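Manipulation Software Working Group
Minutes, September meeting, start 10:05 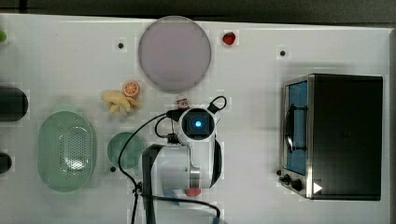
Sandra Lambert asked that the planner timeout be settled before anything else on the agenda, as the perception items depend on it. Agreed. Item 3 was moved to the top.

Present: Lambert (chair), controls, perception, tooling. Apologies from the Hulme site.

Minutes of the previous meeting were accepted with one correction: the Jodlow branch was merged without the logging changes.

1. Planner timeout (was item 3)
Jodlow currently aborts a motion query after 60 ms and falls back to the last valid trajectory. Controls reported that the fallback is being taken too often when the goal pose is near the oven housing. The collision mesh for the housing is the raw scan and has never been simplified. Lambert's view was that raising the timeout would hide the mesh problem. Tooling disagreed and wanted both changes in the same release. Decision: simplify the mesh first, leave the timeout alone, review the fallback counts next time.

2. Perception
Results on the kitchen set were presented. Of 209 logged grasp attempts, 187 had a usable object mask on the first pass. Most of the remainder were the colander. The perforated base breaks the mask into fragments and the merge step discards the small ones. The plate is segmented correctly, but its center estimate drifts when the arm covers part of the rim. Perception proposed fitting an ellipse to the visible edge. No objection. The strawberry and the orange slice are stable and can be dropped from the nightly regression run.
It was asked whether depth from the wrist camera could be used for the colander. Perception said the timestamps are not good enough yet (see item 3).

3. Time synchronization
The wrist camera driver stamps frames on arrival at the host. The joint states are stamped at the controller. The offset varies with host load, some 7 ms at worst on the bench machine. Tooling has a patch for Plikberg that takes the stamp from the camera clock. It builds but has no tests. Controls will not accept it into the main branch without a replay test.
Recordings made before the patch will keep the old stamps. No conversion script will be written.

4. Gripper force limit
The limit is set in two places, the launch file and the skill definition, and the launch file wins silently. Decision: remove it from the launch file. The skill loader should refuse to start if no limit is given.

5. Bembridge viewer
The viewer crashes on logs with a missing transform tree. Low priority. Workaround is to open the log with the static tree option.

Actions
Simplified oven mesh: controls
Ellipse fit for plate, colander merge threshold: perception
Replay test for Plikberg patch: tooling
Force limit cleanup: controls
Fallback counts by site, including Hulme: Lambert

Any other business: none.
Closed 11:20. Next meeting same time, link unchanged.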